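The pen drawer finally got sorted in December. It had been on my list since we moved to Lekunham, and it took most of an afternoon.

I tipped everything out on the table and tested each pen on the back of an old envelope. There were 74 of them. Most came from the Haworth office, back when they handed them out by the box, and a good half were dead or close to it. I gave each one a few scribbles and a second try later on, and then it went in the trash. The pencils were easier. I sharpened the ones longer than my finger and tossed the stubs.

I also found a bag of rubber bands that had melted together, a Sarkcombe library card that expired years ago, and 5 glue sticks with no glue in them.

What was left fits in one clear plastic box, and the box lives on the table now. Scissors go in with the pens — I was always hunting for them in the kitchen. I kept one yellow highlighter and a green pen with a clip, my favorite for marking up the calendar.

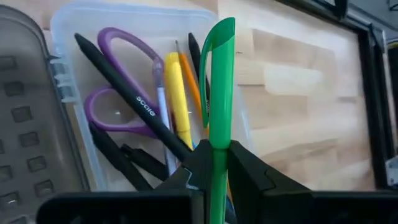
Maureen's rule, left under my last post, is that pens should be stored tip down or the ink pulls away from the point, and that gel pens are the worst for it. I hadn't heard that. Mine are lying every which way, so I'll try a tall jar for the gel ones and see if they last longer.

The paper drawer is next.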